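Monday, July 7, 2025. Clivo cell, folding runs. The left arm faulted again on the pull, three times before lunch, and each time the gripper kept its hold after the stop – so please, friends, no fingers near the cloth until the power is off at the strip.
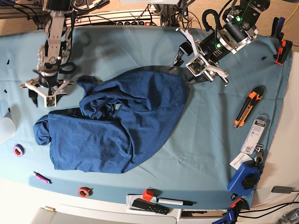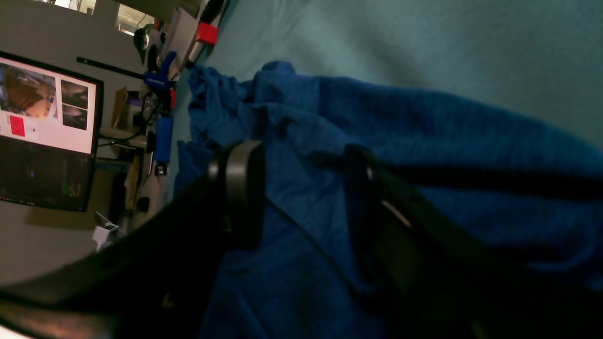
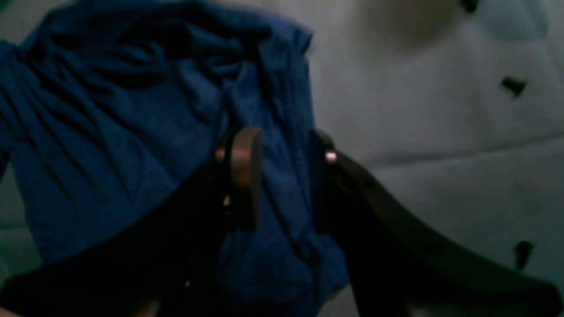
Eugeniusz Głowacki thinks the stop only cuts the arm joints and leaves the grip command alive, and he would check that before blaming the motor. Fair enough! Log saved as run 233, wiring check tomorrow.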